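3.2 Where textiles sit before they leave the home

Most work on household textile waste starts at the curb or the donation bin. We started earlier. The question in this section is what happens to cloth between last use and leaving the home, a stage we call holding. Holding can be short (an afternoon) or very long. Several households had items held since before they moved in together.

The sample is described in 3.1. To recap: 48 households across two neighborhoods, Drustach and Drekesitz, each visited once in May and again by phone later. Drustach is mostly older row houses with basements. Drekesitz is newer, apartments, little storage. We expected storage space to drive holding time and it did, though less cleanly than we thought it would.

Participants kept a paper log. One line per item: what it is, what it was, why it stopped being used, where it went first, where it went after that. The log was adapted from the Kairys sheet, a food waste diary used in an earlier project, with the meal columns taken out. Some households filled in the log daily, others clearly did it all the night before the visit. We kept both. Entries done in one sitting tend to be shorter and skip the "first place" column, so counts for first place are probably low.

Small cloths were the problem category. Dishcloths, napkins, knitted squares, baby cloths, cut-up shirts. People remember throwing out a coat. They do not remember throwing out a dishcloth. In the logs small cloths often show up as one line, "rags", with no number. At the visits we asked about these lines one by one and most came apart into several different things with different histories. A knitted cloth made by a relative is not handled the same way as a worn towel, even when both end up in the same bag.

Three holding places came up over and over: the laundry area, the bedroom chair, and the space near the kitchen trash. The laundry area is where sorting happens, more or less by accident. Somebody is folding, sees a hole, and puts the thing to one side. Folding matters here. Folded cloth reads as still in use. Bunched cloth does not. Participants told us this in different words and the pattern held in the logs too, items described as folded were more likely to go back into the drawer or to a relative, and items described as "in a heap" or "balled up" more likely to go in the trash. We did not set out to record this and the coding was added late, see 3.4.

Flat surfaces near the trash did something similar. A board, a counter end, the top of a dryer. Cloth put down there is half decided. One Drekesitz participant called it the waiting room. Figure 3 gives the kind of arrangement meant, small cloths on a patterned surface beside a lined trash can.
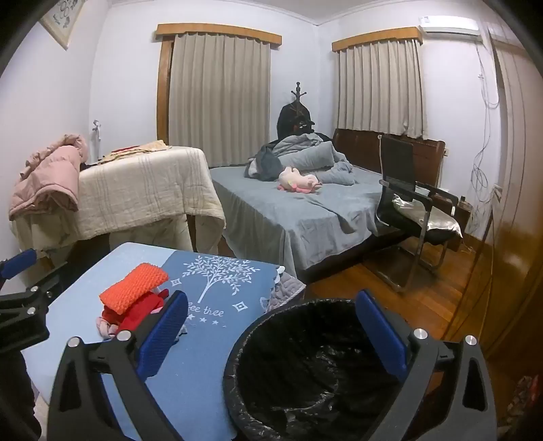 Figure 3. Folded orange knitted cloth with red and pink cloths, by a lined trash can.

3.3 Reasons given for discarding

The logs and visits gave 107 usable reasons, after dropping blanks and lines we could not read. A reason is counted once per item even where the same wording repeats down the page. Coded by two readers, disagreements talked through.

Wear was the largest group. Holes, thin spots, edges coming undone, elastic gone. This is no surprise and matches what most people would guess. Stains came next, then smell, mostly dishcloths. "Too many" was bigger than expected and nearly all of it came from Drustach, where the basement fills up and then gets cleared in one go. In Drekesitz the clearing is smaller and more often, a few things at a time.

A group we had not planned for: replaced. The item still worked but a new one came into the house, usually as a gift or part of a set. Kitchen cloths again. Participants were a bit sheepish about these and several offered a second reason (a stain, a loose thread) after giving the first. We coded the first reason only. Recoding on the second would move some items from replaced into wear, and the gap between those groups would get wider.

Color came up too. Mostly single items left over after the matching ones were gone. Bright cloths were kept longer as rags, because they are easy to tell apart from the good ones. White cloths went sooner. Numbers too small to test.

Repair was mentioned in 7 entries. In all of them the repair was planned and not done at the time of the visit. By the phone follow-up two had been done, the rest were where they were before. We would not read much into it either way. Mending takes a needle, thread, light and a free evening and the free evening was the part people said they lacked.

Donation is harder to place. Participants treated it as a different kind of thing from discarding, and some left donated items off the log completely. Where we found out about them at the visit they were added by hand. The closest drop-off for both neighborhoods is the Nisusus store, which does not take single cloths or anything with a stain, and participants knew this. So small cloths are pushed toward the trash by default. Bigger pieces, bedding, quilted covers, curtains, had more ways out. Neighbors, pet owners, the garage.

3.4 Limits

One season only. May is a clearing-out month for many homes and the "too many" group would likely shrink in winter. Logs are self-reported. The folded/bunched coding was added after the visits started, and the earliest logs had to be coded from notes alone, wich is weaker. We have no weights. A kitchen scale was offered to every household and hardly anyone used it, so everything here is counts of items, and a napkin counts the same as a bedspread.

We also cannot say how long an item was held with much accuracy. Participants gave dates where they could. Past a few months it was mostly "a while" or "since the old apartment" and those entries are are treated as long holding with no further split.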